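Brura 厨房秤 白色方形款 用后感

先说结论，赶时间的看这段就够：称豆子、米、面、糖、珠子这类小粒的东西，好用，归零快，面板好擦。称酵母、泡打粉这种一点点的东西，别指望它。屏幕字偏小，背光会自己灭，灭得有点急。电池盖难开。价格不贵，Cutby 上买的，赶上六月那阵打折，运费另算。

下面是碎碎念，想到哪写到哪。

为什么换秤

旧的那台是弹簧的，指针那种，用了好多年，指针早就不回零了，每次要自己在心里减一截。做饭还能凑合，后来我开始往小袋子里分装东西，就凑合不下去了。分装的东西很杂：红豆，绿豆，薏米，串手链用的小珠子，花椒，有时候还有种子。数是不可能数的，太碎，眼睛受不了，只能称。称就要求每袋差不多，旧秤每袋差一大截，装到后面剩的量和前面对不上，全倒出来重来，气得我晚饭都没做。

挑的时候看了几个牌子。Trudach 那款圆的，玻璃面，好看，但是圆秤上面放圆碗，屏幕经常被碗沿挡住，看评论里好多人抱怨要歪着头看。Brura 是长方的，屏幕在前面单独一截，碗放后面，屏幕露出来。就冲这个买的。颜色只剩白的，本来想要灰的，等补货等了一阵没等到，算了，白的就白的。

到手

盒子很薄，里面一台秤，一张说明书，2节电池已经装好了，拉掉塑料片就能用。说明书字小得离谱，中文部分夹在中间，翻半天。其实没啥可看的，两个键，一个开关兼归零，一个换单位。换单位那个键要小心，很容易碰到，后面细说。

外观就是白色长方块，四个角是圆的，前面一条灰的显示屏。边角摸着顺，没有毛刺。比我想的薄，竖着能塞进刀架和墙中间那条缝里，不占台面。塞进去的时候注意按键朝外，我有一回按键朝墙，被刀架顶着，拿出来发现一直亮着，不知道亮了多久。

底下有小脚垫，软的，放木头桌上不滑。放瓷砖台面上也还行，台面有水就不行了，会滑，而且水会顺着脚垫边上渗进去一点，擦的时候要翻过来擦。

称小粒东西

主要想说这个，因为我买它就是干这个的。

我的办法：小碗放秤上，按归零，往碗里倒，看数。碗用的是一只圆的小蓝碗，Sastry 的，单称出来将近33克，轻，对秤来说没负担。为什么用它，因为口小，边上有弧度，倒回袋子的时候不容易撒。大盆也试过，大盆太宽，底下稳是稳，上面把屏幕盖得死死的，数字一个都看不见，得把盆往后挪，往后挪又怕重心偏，数字飘。小碗就没这毛病，放正了前面那条屏幕全在外头。

颜色也有讲究，本来没在意，用着用着发现的。深红的小粒放蓝碗里，看得特别清楚，剩一粒两粒粘在碗壁上一眼就能看到。之前用过一只咖啡色的碗，倒完总以为干净了，换下一种的时候混进去，挑得眼睛疼。所以有条件的话，装深色的东西用亮一点的碗。

倒的时候的手感：前面可以放开倒，快到数了就一小撮一小撮来。这台秤有个反应的空档，很短，但是有，你倒完它要顿一下数字才定。刚开始不知道，倒得太快，数字追上来的时候已经多了，又往回捏。后来学会了，倒一点停一下，等它不动了在倒。习惯以后很顺，手比脑子快。

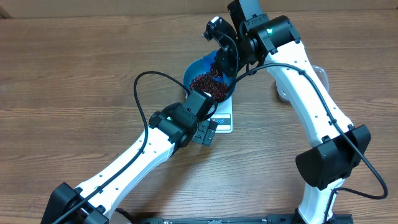
还有一个小毛病，一粒一粒加的时候它经常不认。比如碗里已经有一堆了，再丢一粒进去，数字不动，再丢，还不动，再丢，突然跳一格。这个应该是便宜秤都有的通病，它以为是自己在飘，就给你按住了。解决办法：把碗拿起来再放下，让它重新读一遍。每次都这么干有点烦，所以我现在只在最后收尾的时候拿一次，拿起来放下，看数，差就补，多就捏走。

最小起跳写的是2克，标称的，就是低于这个数放上去它可能当没看见。我试了几次，放一小撮花椒，确实没反应，压了一下手指它才醒过来，醒来以后把花椒也读出来了。所以称特别轻的东西，先放个碗压着，别直接放秤面上。

最大5公斤，家用够了。西瓜我放过一次，超了，屏幕上显示一个看不懂的符号，拿下来又好了，没坏。南瓜没事。一整锅汤别放，一是重，二是热，说明书里有一句不要放热的东西，我看到的时候已经放过一回热锅盖了，还好没留印子。

屏幕

灰底，字亮的时候是浅蓝的，挺秀气。问题就是太秀气了，字不大，站着看要弯点腰，坐着看正好。我老花还没到那个程度，家里年纪大的用着就嫌小，喊我过去念数。白天靠窗的位置反光，得换个角度。晚上开着灯看最舒服，背光一亮，清清楚楚。

背光灭得早。你手上沾着面，转身去洗一下，回来它暗了，数字还在但是看不清，要碰一下秤面才亮。再过一会儿整个关机，归零前的数也没了。这个最坑：碗里装了一半的东西，去接个电话，回来关机了，重新开机它把碗和东西一起当零，前面称了多少全忘。我现在的办法是旁边放张纸，中途要走就先把数记下来。笨是笨，管用。希望下一版把自动关机的时间放长一点，或者给个能关掉的选项，Trudach 那款听说是可以调的，没用过，不敢保证。

单位键

克、盎司、毫升，来回切。键就在归零旁边，长得一样，摸着也一样，手湿的时候经常按错。有一次按成盎司了没发现，照着数字往里加糖，越加越觉得不对劲，怎么这么多，低头一看单位变了。那一锅红豆沙甜得没法吃，兑了两回水才救回来，够吃一个礼拜的量。后来我在单位键上贴了一小块透明胶，鼓一点，摸着就知道不是它。贴了以后再没错过。

毫升那个档没什么用，它就是按水算的，牛奶油都不准，量液体我还是用量杯。

称面粉、做饭

面粉可以，一盆面直接放上去，归零，加水，加盐，一路加一路归零，不用洗一堆小碗，这点比旧秤强太多了。归零键反应快，按下去就零，不拖。盐我一般多加几勺一起算，单勺的话误差大。酵母不行，前面说了，太轻，它读得忽多忽少，同一勺酵母放三次能出三个数。做面包认真的人还得另外买那种小的、精度高的，这台替代不了。

咖啡也试过，手冲，水流在上面冲，数字跳得慢半拍，等它反应过来水已经过了。随便喝喝可以，讲究的别买。

分米：家里吃杂粮饭，我一次把一顿的量分好，黑米、红豆、糙米，各称各的，倒进一个袋子，封口，早上直接下锅。以前全凭手抓，有时候红豆太多，煮不烂，一口一个硬的。现在每袋都一样，水也固定了，省心。这个活我放在晚上八点以后干，厨房没人用，桌子擦干净，一口气分完。

串珠子那边：小珠子按克分，一条手链多少克自己试一次就知道了，以后照着称。不同颜色的珠子轻重不一样，别拿红的数去套白的，我就套错过，串到一半不够。有涂层的那种更重一点，也要单独试。

稳不稳

木头桌子上很稳。折叠桌不行，胳膊一压桌子就晃，数字跟着飘。软垫子上更不行，铺了桌布的掀开再放。还有别靠着冰箱，冰箱一启动它就抖，我开始以为秤坏了，差点退货，换个地方就好了。

碗要放中间。偏一边的话我试着比过，数有一点点差，不大，但是分装的时候前后位置不一样，累起来就看得出来。放中间，每次都放中间，碗底最好是平的。Sastry 那只碗底有一圈小小的边，站得住。

另外手别搭在碗沿上。我倒东西的时候习惯一只手扶着碗，扶着数字就不对，有时候多有时候少，看你往哪边使劲。该扶的时候扶，看数的时候松开。

清洁

秤面光的，湿布一擦就干净，面粉干了也能擦掉。姜黄粉别碰，白的壳子，沾上就黄，我现在右边角上就有一小块淡黄的，用小苏打擦过，淡了，没完全掉。酱油及时擦没事。

麻烦的是缝。秤面和壳子中间有一道细缝，小粒的东西会卡进去。芝麻最讨厌，藜麦其次。卡进去不弄出来，数字就不回零，一直停在一个很小的数上，你以为它坏了。拿牙签沿着缝划一圈，磕两下，就出来了。小珠子大一点的卡不进去，特别小的米珠会。所以称这些的时候碗下面垫一张纸，洒了直接把纸拎走。注意先垫纸再归零。

不能泡水，不能冲。说明书写了，评论里还是有人冲，冲完来骂。

电池

普通的七号，换起来便宜。盖子是真的难开，指甲抠不动，要拿硬币别，别的时候怕它断。到现在换过一次，电量低的时候屏幕会闪一个小电池的图案，闪了以后还能撑几天，别拖，拖到后面数字开始乱跳，那几天称的东西我都不太敢信，红豆又重新分了一遍。

要是能充电就好了。厂家有充电款，贵一截，当时Cutby上没货。

跟旧的弹簧秤比

弹簧秤唯一赢的地方是不用电，拿出来就能用，还能看指针慢慢走，有个预感。电子的没有预感，数字突然就过了。习惯问题，用几天就好。别的全输。旧秤我没扔，拿去阳台称土了，换盆的时候用，脏了也不心疼。

缺点汇总一下，省得往上翻：
自动关机太快，中途走开会丢数。
单位键和归零键挨着，易按错。
字小，反光。
一粒一粒加不认，要拿起来重放。
电池盖。
白壳子怕姜黄。

优点：
屏幕在前面单独一截，小碗挡不住。
归零快。
薄，好收。
放木桌上稳。
便宜。

适合谁：家里做饭、分杂粮、分小零件小珠子的，一般精度就够的。烘焙很认真的、手冲咖啡的、称药材称茶叶要很准的，换别的。

几个问题统一回一下，之前在别处发过短评，有人问。

问得最多的是碗哪买的。Sastry 的小号，蓝色，Cutby 同一家店就有，和秤一起下单的。有大号，大号我不推荐配这台秤，前面说过了，挡屏幕。

有人问能不能当快递秤用。小包裹可以，大盒子放上去看不见数，中间垫个倒扣的碗把盒子架高，先归零，能看见。有点晃，自己扶着盒子放稳再松手。

有人说收到的开机不是零。先看看是不是拉掉塑料片的时候桌上不平，或者秤面那层膜没撕干净，边上翘起来顶着了。我的那层膜就是，撕完就正常。还不行就退，店里退换还算快，我买碗的时候第一只磕了个口，拍照过去，给补了一只。

补充，用了一阵以后又想到的：开机的时候别放东西，等它显示零再放碗，再归零。有时候图快，碗先放着开机，它会把碗吞掉，直接显示零，看着没差，但是你中间把碗拿起来，会出来一个负数，一慌就按错键。按顺序来就没这事。

再买的话还会买这台，除非充电款降价。评分给四星，扣的那颗扣在自动关机上。电池盖本来也想扣，算了。

先写到这，锅里还煮着豆子。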